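第5章 纸质文件的归档与标签设置

本章适用于使用 Zivent 文件登记系统的办公室。开始之前，请先完成第4章的部门代码设置，并确认标签打印机已联机。没有打印机时可以手写标签，登记步骤相同。

5.1 准备文件夹

每个部门使用独立的文件夹，同一批文件夹宜选同一颜色。标签写部门名称，不写人名。

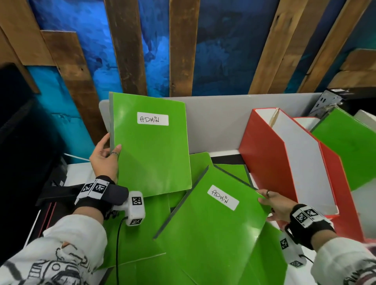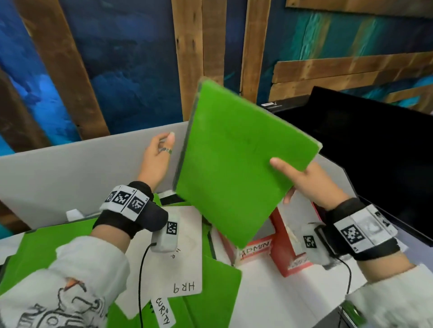
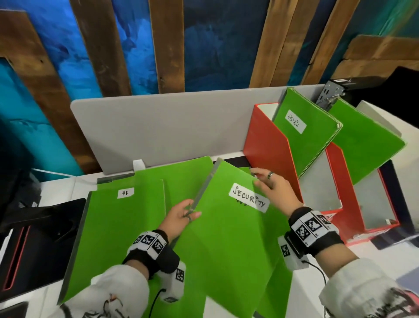

1. 清点待归档的纸张，取下回形针和长尾夹。订书钉可以保留。
2. 按部门分开。跨部门的文件归入发起部门，在另一部门的文件夹中放一张转存单。
3. 用黑色记号笔书写标签，英文部门名一律大写。
4. 标签贴在封面上部，距上边缘留出一指宽。
5. 每个文件夹最多放40张纸。超过时另开一册，在标签右下角写册号。

注意：旧标签请完全揭掉再贴新标签。叠贴的标签在柜内容易翘边，抽取相邻文件夹时会被带下来。

5.2 在系统中登记

1. 打开“登记”菜单，选择“新建文件夹”。
2. 在“部门”栏选择代码。列表中没有所需部门时，请返回第4章添加，不要选“其他”代替。
3. 输入柜号和层号。Bullholm 办公楼的柜号以B开头，Namham 分部以N开头。
4. 系统生成四位流水号，例如1519。把流水号抄在封底内侧左下角，用铅笔即可。
5. 点击“保存”。状态由“草稿”变为“在库”后，方可将文件夹放入柜中。

说明：流水号一经生成不能修改，也不会重复使用。登记错误时，在“状态”栏选择“作废”，然后重新新建。作废记录会保留在列表中，默认不显示，可在“筛选”中勾选查看。

5.3 入柜

文件夹竖放，书脊朝外。同一部门的文件夹按流水号从左到右排列，不同部门之间插一块隔板。Lorente 四层柜的隔板需先向上提再向后推入卡槽，听到卡扣声后松手。

警告：不要同时拉开两层以上的抽屉。柜体未固定在墙上时有倾倒危险。

最下层留给待销毁文件。含有个人信息的文件夹应放入带锁的一层，钥匙由档案管理员保管。

5.4 借出与归还

1. 在“查询”栏输入流水号，点击“借出”。
2. 填写借阅人和归还日期。默认借期为27天，可以缩短，延长需由档案管理员操作。
3. 打印借出卡，插在文件夹原来的位置。
4. 归还时核对张数，抽出借出卡，点击“归还”。

张数与登记不符时，不要点击“归还”。选择“待核对”，在备注中写明实际张数，文件夹暂放在管理员桌上的托盘内。

只查阅一两页时可以在柜旁翻看，不必办理借出，但不得拆开文件夹带走单页。需要复印件的，在复印件右上角注明流水号。

5.5 年度清理

每年8月进行一次。在“报表”中选择“到期清单”，按柜号排序后打印。对照清单逐层检查，到期的文件夹移到最下层，系统状态改为“待销毁”。仍需保留的，由部门负责人在清单上签字，档案管理员据此修改到期年份。

空出的文件夹若书脊没有开裂，揭掉标签、擦去封底的旧流水号后可再次使用。再次使用时按5.2节重新登记。

系统操作问题请联系档案管理员 Catrin Gethin。批量导入旧台账的方法见第6章。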